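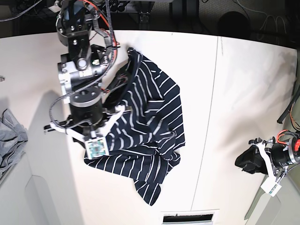 Rodel Castillo wrote back that the folding demo had to run in the afternoon slot whatever happened, as the Warnside visitors were booked on the strength of it, and could someone please say whether the right arm was fit to use.

Ticket: right arm pauses after closing on fabric
Site: Dizon, open day
Opened: 14 Jul 2025
Priority: high until doors close, then normal

Reported fault
Right arm comes down on the garment, closes, then waits for 4 seconds or more before lifting. Left arm not affected. Visitors take it for a crash and start walking off to the next stand.

09:40 Restarted the controller. Same pause on the second garment.

09:55 Checked the cable run down the right arm by hand, nothing slack. Swapped the striped garment for a plain towel. Pause still there, so the stripes are not upsetting the vision side.

10:20 Log shows 57 grip timeouts since the February update. Most are on the right. I don't think anyone had been reading this log.

10:35 Grip confirm threshold on the right is set to 200. Left is set lower. The Clidetti notes say both should match after an update, but they don't give the value. Asked Movititz support.

11:15 Movititz replied: copy the left value across, save, power cycle the arm, do not just restart the software. Done in that order.

11:30 Ran it ten times with the rope barrier up. One short pause, nine clean lifts.

12:10 Told Rodel it can go ahead. Asked the people on the stand to keep to the thin garments and leave the hoodies in the box.

15:45 Demo slot finished. Two pauses, both under a second. One visitor asked how many cycles the arm had done and the counter read 1,629, if that is wanted for the write-up.

Still open
Find out why the update changed one side only. Back up both sets of values before the arms are packed. Priority lowered to normal.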